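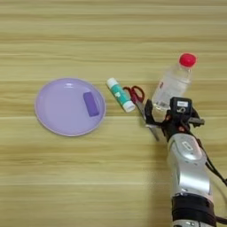
Dean Penrose wrote in to say my last post was too kind to marketplaces and that if I'd ever had to chase a refund through one I wouldn't be so cheerful. Fair. He's had an order for a personalized name blanket stuck since February, seller says it shipped, site says talk to the seller, seller stops answering. Wanted to know what I'd do.

Home About Shop Notes Archive Contact

So. Quick one tonight, it's past ten and I have packing to finish.

I've sold on two of these places. Markance for three years, Tramby for one bad summer. Different setups completly. On Markance the money sits with them until the parcel gets a delivery scan. On Tramby it went straight to me the minute somebody hit pay, which was lovely as a seller and I now realize pretty awful for anybody buying. When a Tramby order of mine went missing the customer had nobody but me. I refunded her. I didn't have to, is the thing. Could have just gone quiet like Dean's guy.

First thing, Dean, look at the order page and not the emails. Emails say whatever the seller typed. The order page has a status, and if it says "label created" then all that's happened is somebody printed a label. I've printed labels and then not mailed the box for four days. Kids sick, out of tape, whatever.

Second, dates. Most of these places have a window for opening a case and it's shorter than you'd think. Markance gives you 30 days from the last expected delivery date. NOT from the day you ordered. People mix that up constantly and wait too long or give up too early. Tramby was 22 when I was there, no idea now. If you're outside it, go to your card company. Have the messages saved as screenshots before you do, because I've seen a shop close and all the messages go with it.

Third. Personalized stuff. Everyone thinks "no returns on custom items" means no refund ever. It means you can't send it back because you changed your mind about the name. If it never came, it never came. If it came and it says Olivar, that's on the shop. I did that once, a growth chart, wrong letter, remade it the same night and felt sick about it for a week.

My own shop: $49 order last month, a set of door signs going to Cheetham, got scanned as delivered and the lady swore it hadn't. Turned out the neighbor had it. We were both very polite and both pretty sure the other one was lying. I'd already started cutting the replacement so now I have a spare set that says Nell and Barnaby. If you have a Nell and a Barnaby, email me.

Somebody else asked if I'd move over to Drorent. Looked at it. They want 400 photos-and-listings worth of stuff before they'll put you in the featured section?? I have maybe a tenth of that and I make every one of them at night. So no. Not this year anyway. The fees page was nicer than Markance's I'll give them that.

Dean let me know how it goes. And what it was meant to cost, you didnt say.

Reprint of the small alphabet cards is up on the shop page, the blue ones only, green when the ink gets here.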